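Two months with the little wagon

20 February 2023

So I finally did it and sold the ute. I'd been threatening to since forever, and in December a bloke called Attila Tóth answered my ad, drove it once up and down our street and handed over a bank cheque. I stood in the driveway feeling a bit sick, to tell you the truth. 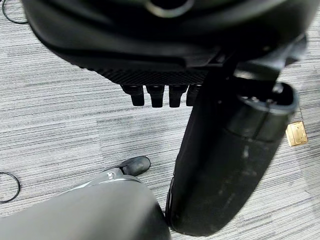
What I bought to replace it was a small used wagon, the sort of car you walk straight past in a supermarket car park. Silver, automatic, grey cloth seats, one owner before me. I'd looked at 2 others the same week. One smelled of wet dog and the other had a gearbox that thought very hard before going into reverse, so this one won without much of a fight.

First impressions? It's so quiet! In the ute I had to turn the radio up past halfway to hear the news over the tyres. Now I can hear the indicator, and my own stomach, and a rattle somewhere behind the glovebox that I still haven't tracked down (if I push on the dash with my left knee it stops, which is not a long-term fix).

Fuel has been the big change. I've put 1469 kilometres on it so far, mostly short runs to work plus one proper trip up to Prelilora to see my sister, and I'm filling up a lot less often than I used to. The Prelilora road is a good test too - there's the long climb out of Stiltetti where the old ute used to drop back a gear and sulk. The wagon revs its head off and makes a noise like a blender, but it holds its speed and I even overtook a caravan.

Boot space is better than I'd expected. With the back seats folded I got a flat-packed bookcase in, plus the esky and two camp chairs. I do miss being able to chuck a load of mulch in the tray without thinking. Last weekend I tried it with bags and a tarp and I'm still finding bits of bark in the seat runners.

I took it to Konrad Witkowska for its first service. He's looked after my cars for years and he doesn't sugar-coat things. Front brake pads have a fair bit left, the battery is on its way out, and one of the rear tyres is wearing on the inside edge, so it needs an alignment. He charged me about $200 for the lot, oil included, and told me to stop resting my hand on the gear selector. I didn't know I did that.

Things I'd change if I could: the driver's armrest is too low, the cupholders won't take my big mug, and the headlights are pretty ordinary on a dark road. I've been reading up on better globes and will probably have a go at those next, once I've sorted the battery.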